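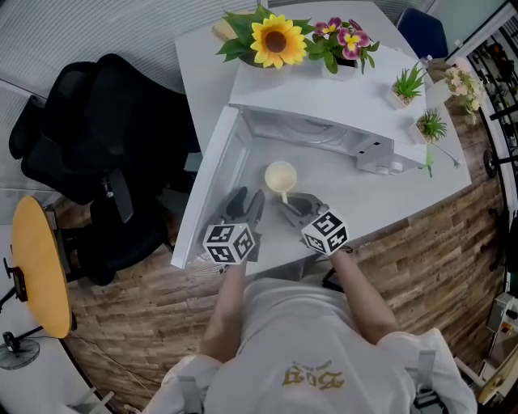

Ten thousand cups of tea, and not one of them drunk

Filed under: Machines & Work
Sep 5, 2024 | 5 min read | 30 comments

The pitch from Skonlow is a simple one. Put a person in a harness, give them a pair of hand-held grippers, ask them to do a small household job over and over, and record the lot. Feed the recordings to a learning system and, in time, a robot arm fitted with the same sort of fingers will do the job by itself. The firm calls the project Skama. It has been running at the Grarncombe workshop since July, and I went along to see what a day of it amounts to.

It amounts to a great deal of fuss over a small cream cup. The cup sits inside a little white cabinet with its door open, and the person doing the collecting brings the two grippers in from either side until the black fingers point at each other with the cup between them. Then comes the pinch, the lift, the setting down, and the whole business again. Each go is called an episode. The target for one person on one task is 101 episodes a day, and the sessions are split up because the shoulders get tired before the patience does.

I should say what is good about it, as I am about to complain. The older way of gathering this sort of example was to drive a real arm by remote control, which is slow, expensive and miserable for all concerned. Here the person's own arms do the reaching. The white cubes with the black patterns, one on each gripper just behind the fingers, let the software work out where each hand was at every moment. You can train a newcomer in a morning. I had a go myself and was producing something usable (I was told it was usable) before lunch.

My trouble is with what happens to the numbers afterwards. Skonlow's summer note to its backers says the Grarncombe table has produced 3,155 episodes and describes them as "varied household manipulation". I asked Brândușa Crăciun, who runs the collecting, how varied.

"The cup moves, the cabinet moves a bit, and we change what is standing on the table," she said. "I would not have written 'varied' myself. I would have written 'one table'."

What is standing on the table, when I saw it, is mostly artificial flowers. There is a sunflower on top of the cabinet, a pot of magenta and yellow blossoms, a couple of spiky little succulents and a pale pink bunch up in the corner. The thinking is that a system which has only ever seen a cup on a bare surface will go to pieces when it meets a real kitchen, so you give it clutter to look past. Fair enough. But the clutter stays at the back and along one side, well out of the way of the hands, and I have never been in a kitchen where the clutter was so considerate. Mine would be in the cabinet, in front of the cup.

Crăciun agreed with more of this than I had expected. She wants the plants brought forward so that people have to reach round them, and she wants the door left half shut on a fair share of the episodes so that opening it becomes part of the job. Both would slow the count. The count is what gets reported, so you can guess how that conversation has gone so far.

Then there are the failures. Of the episodes recorded in the week before my visit, about 30 had been thrown out – cups knocked over, handles caught, one gripper arriving well before the other. The rule at Skonlow is that a fumbled episode is deleted and done again. I can see why; you don't want to teach a machine to drop things. But people fumble and then recover all the time, and the recovery seems to me the bit most worth having. A robot trained on nothing but clean grasps has no idea what to do when the handle is a finger's width from where it ought to be. Crăciun has started keeping the ones where the person saves it, in a separate folder nicknamed Nông. It isn't in the training mix yet. She would like it to be.

None of this makes Skama a bad project. The kit is cheap to run, the people using it seem to be treated decently, and the early trials with a real arm have gone a little better than I would have bet. On the original cup, in the original cabinet, it gets there most of the time. They tried three other cups while I was in the building. I watched it do well with one, poorly with another, and push the third into the back wall of the cabinet and carry on pushing.

The next report is due to quote a bigger total. I have asked for a different figure to go next to it: how many tables, how many cabinets, how many cups. Skonlow says it will think about that. If you have worked on a collecting job like this one, paid or otherwise, and were told how the examples would be picked over afterwards, I would like to hear from you before the next issue.

Shared 101 times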